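Prorkusmont Gardens: The Garden Diary

The diary is kept by the gardens office and records the work of the rose collection through the year. Entries are posted monthly during the growing season and less often in winter. Earlier entries remain available in the reading room at the lower gate. 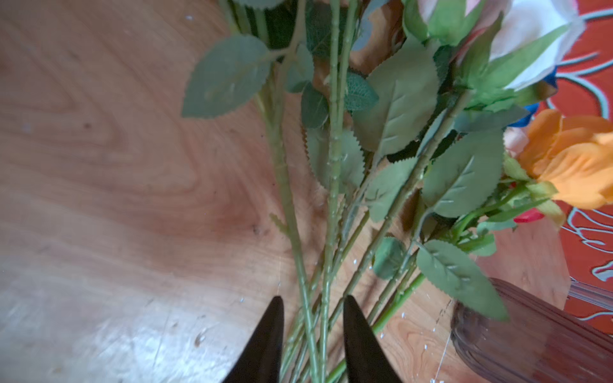

Kirkis, April

The month opened cold. There was frost on the lower terrace on several mornings, and the covers that had been taken off the tea roses in March were put back for the first week. Losses appear to be light. A few of the climbers on the north wall have blackened at the tips and will be cut back to the first sound bud once the nights settle. The old ramblers along the Surnora path came through without any protection, as they have in every winter for which the office holds notes.

Pruning of the shrub roses was completed before the middle of the month. The gardens have now followed the lighter method for two full seasons. Under the former practice all shrub roses were taken down hard, whatever their class, and the result was a good deal of tall soft growth that had to be staked by June. Only dead, crossing and very old wood is now removed, with one or two of the oldest stems taken out at the base. The beds look rather untidy in April as a consequence, and visitors have asked at the gate whether the work was unfinished. A notice has been put up.

The greater part of the month was given to the labels. The collection holds nearly 300 named roses, and a check of the beds against the planting book last fall showed that the two had drifted apart. Some plants had died and been replaced with no note made. Others had been moved when the drain was laid across the middle lawn, and their labels had stayed behind. In at least one case a label had been carried to the wrong side of a path and a plant was being admired under the name of its neighbor. The office had received letters on that point for some time, and the writers were right.

The procedure adopted is as follows. Each bed is walked with the planting book in hand. Where the plant and the book agree, a new label is ordered. Where they do not, a temporary tag is tied on and the plant is left until it flowers, when it will be compared with the descriptions in the old nursery lists. No rose will be named on the strength of its thorns alone. Several members of the staff have firm opinions about the thorns, and these have been entered in pencil.

An order for 500 blank labels was placed with Oksanen, to allow for the herb garden as well. The first box arrived in good order. The second held the short stakes, which disappear into the mulch by midsummer, and has gone back. Lettering is being done in the potting shed on wet days. The gardens have used a plain capital letter since the beginning and will continue to do so, although it is granted that some of the longer French names now run to 4 lines.

The old nursery lists deserve a word. They were given to the gardens with the contents of the Surnora house and had been stored in the loft over the tool room, where mice had been at the bindings. They are now in the reading room in a closed case. The descriptions are brief and not always helpful. A great many roses are called "flesh," a larger number are called "blush," and the difference between the two seems to have been a matter of habit with each grower. One list describes a white rose as "white, but warmer than it should be." The plant is still on the east side of the sundial and the remark is fair. 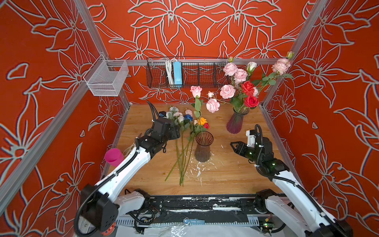 Loose flowers on the table, against the lily-print walls.

A question has come up over the hedge at the bottom of the rose garden. It was planted as a windbreak and has done its work, but it now throws shade over the last two beds until late morning, and black spot has been worse there than anywhere else. The choice is between lowering the hedge and moving the roses. Lowering it would open a view of the Kirkis road, which was one of the reasons for planting it in the first place. Moving established roses at this age is uncertain work. For the present the hedge will be thinned from the garden side, and the beds will be looked at again in September. Fallen leaves there are to be raked up weekly and kept out of the compost.

Feeding began in the last week, with well-rotted manure on the heavier ground and bone meal on the terraces. The mulch was late. The delivery was left at the upper gate instead of the lower one - the upper drive is too steep for the small cart when loaded - and it had to be brought down by barrow. Visitors are thanked for their patience while the steps were closed.

Greenfly were noted on the south wall by the end of the month. No spraying has been done. The blue tits are nesting in the wall again and have dealt with the early greenfly in most years, though less thoroughly on the climbers near the door, where people pass.

Cut roses from the gardens are not yet available and should not be expected before June. Requests for churches and halls should be made in writing to the office, with the date and the colors preferred. The office will do its best on color but cannot promise yellow.

Rainfall was below the usual amount. The water butts are half full. The long bench by the sundial is away for repair and the short one has been moved into its place, facing east. Work in May will begin with the tying-in of the ramblers and the remaining labels on the middle lawn.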